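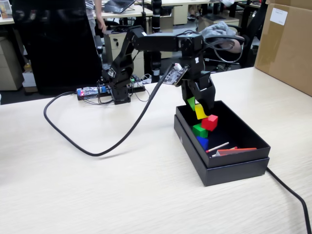 Colored blocks in a black box, with the lid placed under the tray.

Storing Small Blocks and Loose Parts in a Lidded Gift Box

Last updated: March

A rigid two-piece gift box makes a serviceable bin for wooden blocks, game pieces and other small parts. It has straight walls, a flat floor and a lid of matching footprint. The notes below cover choosing the box, preparing it, and loading it so the contents can be found again.

Choosing the box

Use a box with a separate lift-off lid. Hinged lids put stress on one fold and tear there first. Walls should not bow when pressed with a thumb at the midpoint. A dark interior gives good contrast with painted blocks, but dark screws and black plastic parts disappear in it. Line the floor with white paper if that is what you store.

Keep the contents under 600 grams. Above that weight the floor of a typical gift box sags when lifted by the ends.

Lid position

While the box is in use, turn the lid over and set the tray on it. The lid is slightly larger than the tray, so it forms a shallow base. It takes no extra table space worth measuring and it cannot be mislaid. Check that the tray sits flat; a tray that rocks usually has a scrap trapped underneath.

Preparing the box

1. Empty it completely. Pens, sticks, strips of card and wrappers collect at the floor corners and keep blocks from lying flat.
2. Wipe the interior with a dry cloth. Water raises the paper facing.
3. Run a bead of white glue along any open corner seam. Clamp with clothespins and leave for 8 hours.
4. Label one short side of the tray. A label on the lid is hidden when the lid is underneath.

Loading

Work from the open table to the box. Put the box on the side of your working hand and the loose pieces on the other side, spaced so each can be picked up without disturbing its neighbor. Lower pieces in. Dropped cubes chip at the corners, and the chips show on painted faces.

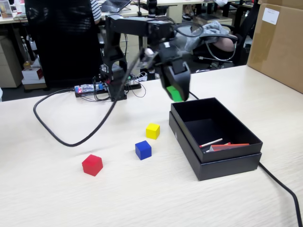
Yellow, blue and red cubes to the left of the open box.

Place the largest pieces against the walls first, then fill toward the center. Long, thin items go in last, on top, or in a separate envelope. For mixed sets, sort by shape before color. A cube and a plank of the same color do not pack together well.

Stop 50 mm below the rim if the box will be stacked. The lid should close under its own weight.

Maintenance

Rub crayon and pencil marks off unpainted faces with 253-grit paper if you have the odd imported sheet, otherwise 240. Replace the box when a corner seam opens a second time.

Comments

Shahnaz Mondal: Does the lid-underneath method work on carpet? Mine slides.

Lucyna Wasilewska: Carpet is hopeless for this, put a tray or a board down first. I glued my seams as described and they have held since last winter.

Parveen Ekanayake: I would label both short sides. The box always goes back on the shelf the wrong way around.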